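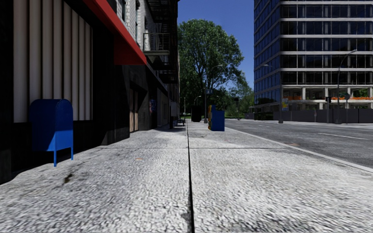
Turano front door

Home > Front doors > Composite > Turano

If you've come to this page from the brochure you'll already have seen the Turano on the back cover, in the dark green. I'm Napaporn Ruangrit, I do most of the home visits for Delia and I write these pages too, so if the wording wanders a bit, blame me and ring up with your questions.

The Turano is our most popular composite front door and has been for a good while. It's a solid timber core with a tough moulded skin on both faces, 47 mm thick in total, and it shuts with a proper thud. People always notice the thud! They come into the showroom, open it and close it, open it and close it again, and then go and do the same to the cheaper one next to it. I let them get on with it.

I've got one on my own house. I had it fitted on the side that gets all the weather, and I picked the grained finish when I'd been dead set on the smooth one right up to the day I ordered. Very glad I changed my mind. The smooth looks lovely in the showroom but with two children and a bike going in and out I'd have been wiping it down every evening.

What you get

The price we quote for a Turano covers the door itself, the outer frame, a threshold, the hinges, the lock, one set of handles, a letterplate if you want one, and fitting. It covers taking your old door away as well. I mention that one early because I get asked about it on nearly every visit, usually in the hallway while I'm trying to read a tape measure.

It doesn't cover plastering beyond making good around the frame, or painting, or moving a doorbell that's wired into the old frame. If yours is wired in, tell me when I come round and we'll work out what to do with it.

Size: made to measure, single door, with or without side panels and a top light
Thickness of door: 47 mm
Core: solid timber
Finish: grained or smooth
Colours: 30, and you can have a different one inside and out
Glass: clear, frosted, or leaded, all toughened
Lock: Zateo multipoint, three keys supplied
Handles: Nava lever set, in chrome, black, brass or brushed steel
Threshold: standard or low
Opening: inwards, hinged left or right
Guarantee: 11 years on the door and frame, two on the handles

Choosing a colour

Thirty is a lot of colours and I do sometimes wish it was fewer. What I'd suggest is taking the sample chips home (they're free, I post them or you can pick them up) and sticking them on your existing door with a bit of tape. Leave them there for a couple of days. Look at them in the morning and again when you come home in the evening, and have a look from across the road as well, where you see the door next to the brick and the roof and next door's hedge.

Greys look much bluer on a north-facing house. Several customers have chosen a soft grey from the screen and then been quite surprised by the chip, so please don't go by the screen. The reds come out darker than you'd think. The cream is a proper cream, with yellow in it, and if what you want is an off-white then you want the one called Chalk.

Most people have white on the inside, and it's the quickest to make. If you'd like the same colour on both sides, or two different colours, it adds a bit to the price and usually a week to the waiting time. I have dark green outside and white in, and the edge of the door follows the inside colour, so you do get a strip of white showing when it's open. It doesn't bother me at all but I did have one lady who couldn't stand it, so I point it out now.

Glass

You can have no glass at all, and the plain Turano is a handsome thing if your hall already gets its light from somewhere else. Otherwise there are four layouts: one small square at the top, a tall narrow strip on the lock side, two tall strips, or the half moon. The half moon suits an older terrace. The tall strip is what nearly everybody with a newer house asks for.

Frosted glass comes in several strengths. Level one is barely there and level five you can't see through whatsoever, only light and dark. For a front door that opens straight on to the pavement I'd go for four or five. Leaded designs take longer because the panels are put together by hand, and if you're matching an existing window, please send me a photo of the window along with its measurements - a photo alone never gives me the size of the pieces.

The lock and the keys

The lock is the Zateo multipoint. You lift the handle and it throws hooks into the frame at the top and bottom and a deadbolt in the middle, then you turn the key. Do turn the key! Lifting the handle on its own doesn't lock it, and this is the thing I go over with everybody on fitting day, and then get a phone call about later.

The cylinder can be keyed alike with a back door, so that you carry one key for the two. It needs to be asked for at the time of ordering. If you'd rather have a thumbturn on the inside in place of a key, that's no extra charge, and I'd recommend it to anyone who's always hunting for keys when they need to get out of the house. If there's glass close to the lock, talk to me first and we'll look at whether it suits your layout.
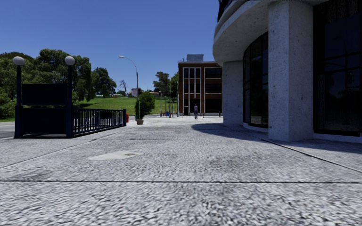 Delia Doors

Booking a visit

I come out, measure up, and leave you with a written price. The visit takes under an hour unless there's something odd about the opening, and it helps a lot if I can get at both sides of the door and at the floor just inside it. If you've a mat sunk into the floor, lift it out before I come. I need to see how deep the well is.

There's no charge for the visit and I won't sit on your sofa until you sign something. The price I leave is good for 30 days. If you've gone past that, ring anyway, it's usually the same.

When you're happy to go ahead we ask for a deposit of £500, and the balance is due once the door's in and you've had a chance to open it, lock it and have a good look round the edges. You can pay by card or by bank transfer. We used to take cheques and we've stopped, sorry.

How long it takes

From order to fitting is normally five to six weeks. White inside with plain glass is quickest. Leaded glass, the brass handles and anything with two side panels will push it towards eight. March was very busy for us and we got behind by several days on a few orders; we've caught up again now.

The fitting itself is a day's work for two people. They'll start by putting sheets down in the hall, then take out the old door and frame, and there will be a gap in the front of your house for a good part of the morning. It's noisy while the old frame comes out and then it's fairly peaceful. Cats should be shut in a back room. (Mine went missing until teatime and was found in the airing cupboard.)

If it's absolutely tipping down we might ring early and ask to move the day. A bit of drizzle is fine.

The low threshold

Worth its own paragraph, as it comes up so often. The standard threshold has an upstand you step over, and the low one is much flatter, so it's easier with a wheelchair, a walking frame or a pushchair. I've fitted them for a lot of families with an older parent moving in. The low threshold doesn't keep driving rain out as well as the standard one, so if your door has no porch and faces the weather, I'll probably want to talk about a rain deflector on the bottom of the door or a drain channel outside. Neither is expensive compared with the door.

Looking after it

Warm water, a drop of washing-up liquid and a soft cloth. No cream cleaners and nothing with bleach in it. Rinse it off afterwards or it dries streaky, especially on the darker colours.

The Nava handles want wiping over more often if you live near the sea, where salt will dull the brass before anything else. If you're right on the front I'd steer you towards brushed steel. A light spray of oil into the hooks of the lock twice a year keeps it running nicely, and use graphite for the cylinder where the key goes, never oil.

Doors do settle a little in the first few months. If you find you're having to pull the handle up harder than you used to, give us a ring and somebody will come and adjust the hinges. It's a ten-minute job and we don't charge for it during the guarantee. Please don't force it in the meantime.

Questions I get asked

Can I have a cat flap in it?
Yes, but it has to go in at the factory. Cutting one in afterwards ends the guarantee on the door.

Will it fit my old frame?
No, we always supply the door and frame together. The seals and the lock keeps are all set up as a pair.

Can I paint it later?
You can, with the right primer, although we can't guarantee the paint. If you think you'll want a change in a few years I'd talk it through with me before ordering.

Do you sell it without fitting?
We do, for builders and for confident people with a friend to help lift. It's heavy, and I mean properly heavy. Supply-only doors are guaranteed for the same 11 years, but we won't come out to adjust one we haven't put in.

Does the letterplate let in a draught?
The one we use has a brush and a sprung flap on both sides. I've had no trouble with mine. If you'd prefer a plain door with a postbox on the wall, just say you don't want a letterplate and it's made without the hole.

Can I see one?
There are four Turanos up in the showroom, two of them on working hinges. The dark green one sticks out slightly from the display wall, so mind your elbow.

Other things on the site that go with it: side panels and top lights, the Nava handle range, the matching back door, spare Zateo keys (you'll need the card that came with your originals).

To book a visit, use the form or ring the showroom and ask for me. If I'm out measuring, leave a number and the best time to catch you.

Page last updated Sunday, April 6, 2025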